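Two-arm sorting policy stalls over the basket, arms get out of step

Rukhsana Cheema
asked in Robot Software > Learning and Control, 4 replies hidden

Hi all, hoping somebody has seen this. Two black arms on a butcher block table inside an extrusion frame, one head camera plus one on each wrist. Task is nail polish bottles into a little yellow basket. Control loop runs at 200 Hz on the Gronberg driver, policy sends chunks of joint targets. Trained on more than 2000 demo episodes so I don't think it's a data amount thing.

What happens: the left arm gets to the basket and just hovers. Sometimes 2 seconds, sometimes until I kill it. Right arm keeps its gripper open and wanders a bit. Log says the planner is happy, no joint limit, no fault. Replay of a recorded demo through the same driver is fine. Head view:

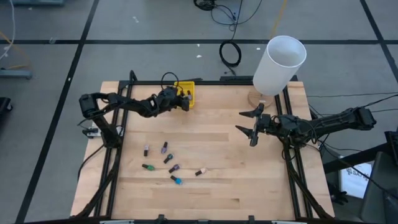 Page 2

Things I tried already. Lower gripper threshold, no change. Shorter chunks, worse, it gets jittery. Turned off the Flavska smoothing filter, hover is still there but the arm shakes while it does it. Restarted everything obviously. Any ideas before I retrain the whole thing again?

derkix_fan
Had the same on a smaller setup. Retrain with more data fixed it for me. Also check your USB hub, mine was garbage.

gronberg_refugee
More data won't help if the time stamps are bad, and I'd bet on time stamps. Hover at the drop point is classic stale image. The policy sees the arm still short of the basket, asks for a tiny move, gets another old picture, asks again. Replay works becuase replay never looks at a camera.

Do this first. Log three numbers per step: head cam stamp, each wrist cam stamp, joint state stamp. Use the stamp from capture and not from when the callback fires, the Gronberg node gives you both and the default is the wrong one. Plot the gaps. If one camera drifts while the others stay flat you found it.

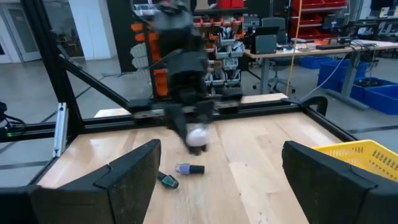 Then look at exposure on the wrist cams. Auto exposure in dim light goes long and drops your frame rate without a word in the log. You also get smear on anything moving fast, and if the other arm is a smear then the policy has a poor idea where it is. Lock exposure, add light, bump gain if you must. Same setting for recording and for running or you're back to square one.

Your right arm wandering could be the same bug or a second one. Are both arms in one action vector or two seperate policies? If two, they need a shared clock. One tick, both arms read, both arms write. I had mine on two timers and they slid apart over a long run, looked fine for the first few minutes every time.

Cheap test for all of this: run the policy open loop on recorded frames, compare output to the recorded actions. Match = model ok, problem is live timing. No match = ok fine, go retrain.
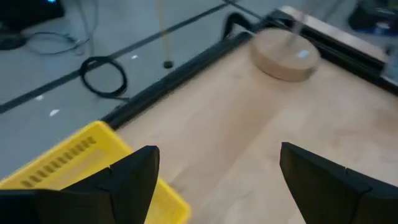 Also test with the input queue set to 1. Default in Biswas is deep, I think it was 2000 in the old config, so if inference falls behind for a moment you're eating old frames for ages. Keep the latest, drop the rest. One line in the yaml.

Rukhsana Cheema
Queue was it, mostly. Left wrist cam was way behind, the other two fine. Set to 1 and the hover is gone on the bottles I tried. Right arm still wanders, it's one action vector so no clock thing there. Will lock exposure tonight and post the plots.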